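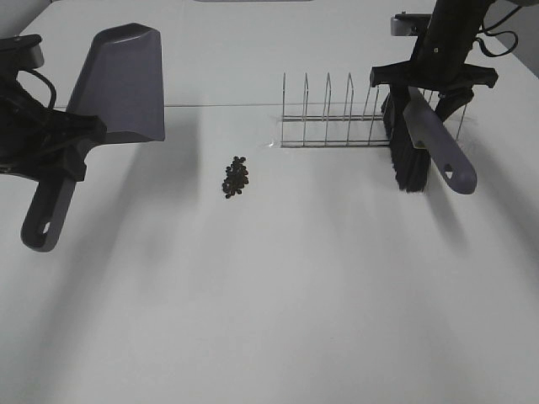
A grey dustpan and matching hand brush, with a small pile of dark beans on a white tabletop

Dustpan and brush

A dustpan and brush is a pair of hand tools used to gather loose dry matter from a flat surface and carry it to a bin. The dustpan is a shallow scoop with one open side and a handle. The brush, also called a hand brush or bench brush, is a short-handled brush used in one hand while the other holds the pan. The two are usually sold as a set.

Construction

Most household dustpans are moulded in one piece from plastic. Pressed steel is common in workshops and near stoves, where hot ash would soften a plastic pan. The main parts are the floor, the end wall, the side walls, the sweeping edge and the handle.

The floor is flat or falls slightly towards the end wall, so that swept matter stays in the pan when it is lifted. The end wall is the tallest part. The side walls are lower and may fall away towards the sweeping edge, which is left open. This edge must be straight and thin. A nick or a bow of even a small depth lets fine material pass underneath, and a warped edge is the usual cause of the line of dust left behind after each stroke. Some pans have a strip of soft rubber along the edge, which follows an uneven floor but wears faster than bare plastic.

Handles are either in line with the pan or set to one side. A side-set handle gives the pan an uneven outline and turns the sweeping edge towards the brush hand. Long handles keep the fingers clear of the surface and are preferred for tables and worktops. Short handles stow more compactly and are often hollow underneath, so that the brush can be clipped in place for storage.
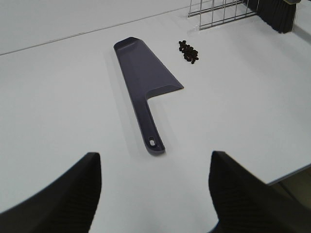
Dustpan with side-set handle and elongated hanging hole; dark beans to the right

A hole near the end of the handle allows the pan to be hung from a hook or nail. Its shape varies with the maker and has no effect on use, although an elongated hole tolerates a wider hook. Ribs or raised rims along the handle add stiffness without adding much plastic.

The brush

The brush head carries tufts of bristle set into a block. Synthetic bristle is the most common filling. Horsehair and other natural fibres are used for fine dust, and coconut fibre for coarse or damp matter. Soft bristle moves powder well but bends over heavier pieces. Stiff bristle moves heavy pieces easily and tends to flick light ones beyond the pan.

Bristles kept standing on their tips take a permanent bend. Brushes are therefore stored hanging or clipped to the pan.

Method of use

The pan is laid flat with its sweeping edge against the surface, and the handle is raised a little until the edge makes contact along its full length. The brush is drawn towards the pan in short strokes. Scattered matter is first brought together in a heap, then moved into the pan in portions.

Round or hard items such as coffee beans, dried pulses and beads behave differently from dust. They roll ahead of the bristles and may strike the end wall and come back out. Slow strokes are used, with the bristle tips kept low and the pan tilted back slightly between strokes. On a table, the pan is placed between the spill and the nearest edge.

For fine powder, the pan is drawn back a short distance after the first pass and the remaining line is swept again. Two or three passes are normal. What is left after that is taken up with a damp cloth.

Sizes and sets

There is no single agreed size. The Wamovia household range lists pans with a sweeping edge of 300 mm for floors, and a smaller bench pattern with a brush head 100 mm long. Bjarnason sets are made with side-set handles only. The Ukov pattern, a steel pan with a folded rather than welded end wall, is confined to workshop use.

Care

Plastic pans are washed in warm water with a little detergent and dried before the brush is clipped back. Brushes are combed out, rinsed and hung with the bristles downwards so that water does not collect in the block. Sets used for food preparation areas are kept apart from those used on floors — colour coding is the usual means.

See also
Broom
Carpet sweeper
Crumb tray
Whisk broom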